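Push-pull solenoid, 12 volt, JF-0530B pattern
Stocked by Skornier

Every shop selling small solenoids says much the same thing about them: strong, fast, long life, suits any project. We have sold enough of these to be wary of all four claims, so this page tries to stick to what you get and what we would and wouldn't use it for.

It is an open-frame linear solenoid. Put power to the coil and the plunger pulls in. Take the power away and the spring sends it back. It works as a puller from the forked end. You can also push with the other end of the shaft, but check the travel on your own unit before you drill anything, as the drawings that circulate online don't agree with each other. 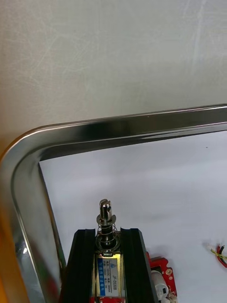 The fork is the useful part. It has a small cross hole for a pin, so a link or a bit of wire can be hooked up without any machining. Use a pin that moves freely. If the link pulls at an angle the plunger rubs, and a rubbing plunger loses most of what little force it had to spare. The return spring sits on the shaft between two flat washers, and we'd leave it there. People swap in a stiffer one to get a snappier return, then write to us that the solenoid has gone weak.

About that force. Sellers quote a holding figure, taken with the plunger all the way in. At the start of the stroke you get a good deal less, and the start is where most latches stick. We don't print a number for that reason. Buy 2, rig one up with your real load and keep the other as a spare.

Duty is the other sore point. These are meant for short pulls. Held on, the coil gets hot, and "continuous" in a listing should be treated as a hope until somebody shows you a test. For a door that stays locked all day, look at the Janex latching type instead - it costs more and it's the right part.

Wiring and fitting

Use a 12 volt DC supply with current to spare. Go by the rating on the label of the unit in your hand. Fit a diode across the coil if a transistor or small board is switching it. Fix the body to something stiff. Bajwa brackets fit after a little filing; the Bomex ones we tried did not.

Ordering

Sold singly, or in bags of 10 and 100. Screws, pins and diodes are not included. Unused parts can come back. Burned coils can't, and yes, we can tell.

Page last checked Sunday, March 10, 2019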